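The planner returned a valid trajectory at 4:10 in the afternoon and the arm did not move. Meirion Dafis read the log twice. The goal pose had been accepted and collision checking had passed. The controller had received 300 waypoints and executed none of them.

"Tolerance," said Huw Ellis, from the other side of the room.

"It's set to 5 millimeters."

"Set where?"

Dafis opened the configuration file. The value was there, under the heading Noltura had used before the August release. The new controller read a different heading, found nothing, and fell back to zero. Asked to be exactly where the plan said it was, the arm had declined to start.

He moved the line, restarted the node and sent the goal again.
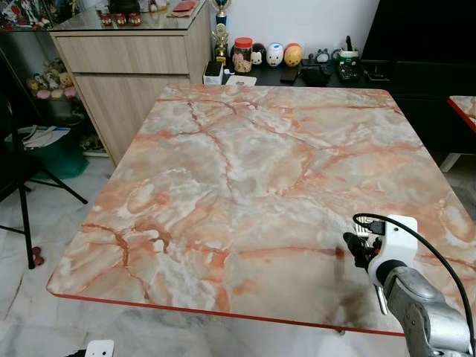 The next problem was the surface estimate. The plane fit was supposed to settle within 500 milliseconds. It gave one height, then another 2 centimeters lower, then the first again. Ellis pulled up the point cloud and turned it slowly with the mouse.

"It's fitting the veins," he said.

"Veins are flat."

"The stereo matcher doesn't know that. Raise the inlier count."

Dafis raised it to 2,000. The height stopped jumping. He logged the change, with his initials, in the file that Deltdale would read in the morning and query by noon.

"They'll ask why it was ever lower," Ellis said.

"It was lower because you set it."

Ellis considered this. He scrolled back through the commit history as far as the Cisternas branch, where his name appeared beside the number, with the comment "temporary."

"Leave the initials as they are," he said, and went to put the kettle on. Dafis queued the next goal.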